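Can a robot do the bench work yet?

I've packed shelves at Dawber's warehouse in Rodbridge and I've washed glassware for a living, and of the two I'd hand over the glassware first. It's dull, and the bench stays the same height all day. A beaker of green liquid, a test tube rack either side and a cup at each end is a fair test. A person sorts that out without thinking.
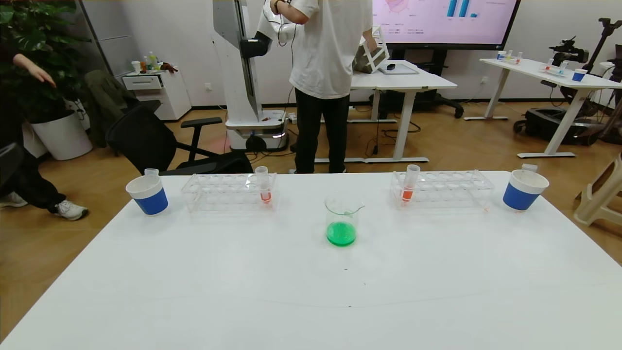
Floller
Jul 4, 2025

Lifting a tube out of a rack is the part I'd worry about. Clear acrylic and clear glass are hard enough for me to see under bad lights, and a tube gripped a little off centre will jam. Pouring is worse. I broke 2 beakers in my first week and I have thumbs.

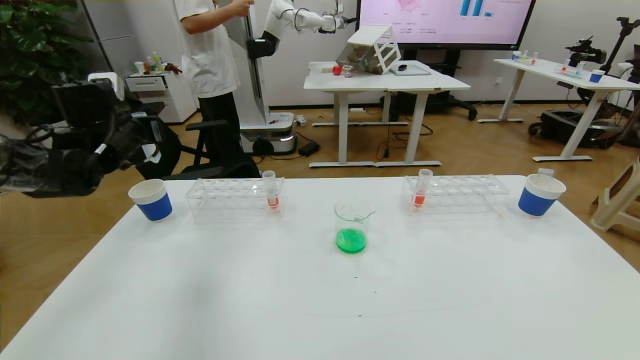

Gripper over the corner of the bench, cups and racks in a row.

My own view – and I've changed it since November – is that machines will manage the repeated jobs on a tidy bench well before they can clear up my kitchen in Gravdale. The sink there never looks the same twice. I'd still pay for one that could only do the drying rack, if it came in under $2000 and didn't need me standing beside it.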